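Does Toast Really Land Butter Side Down?

Grown-ups love to say that dropped toast always lands with the butter facing the floor. Some of them say it as if it were a law, like gravity. But did any of them check? "Always" is a big word, and you should be suspicious when you hear it.

One idea is that the butter makes that side heavier, so it pulls the toast over. It sounds clever. The trouble is that a thin layer of butter weighs very little, and most of it soaks in. Another idea is that we're just grumpy. When toast lands clean side down, we pick it up and forget it. When it lands on the butter, we remember it for a week. That part is probably true, but is it the whole story?

Dalia Ouali's class at the El Fassi School decided not to believe anybody. They spent every Wednesday in April pushing toast off a table. They marked one side with a pen and used no butter at all, which kept the floor cleaner and made it a fairer test of the butter idea.

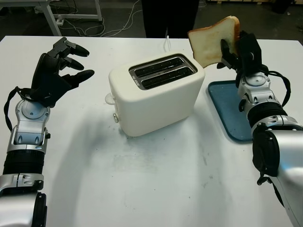
After 192 drops from the table, the marked side had started on top every time, and it ended up on the floor far more often than not. With no butter! So much for the heavy butter story.

What is going on, then? When toast slides over an edge, one side tips first, and that starts it spinning. A normal table is only high enough for about half a turn before the floor gets in the way. Half a turn means the top is now the bottom.

If that's right, a much taller table should change the answer, because the toast would have time to keep turning. Don't take my word for it. Ask a grown-up to help you drop some from higher up — and please don't climb on anything yourself.

One warning, though. A student named Nouhaila Sqalli asked whether thick bread would act the same as thin bread, and whether a hard push would matter. The class hadn't tested either one. A fast push can send toast off the table with hardly any spin, so she was right to ask.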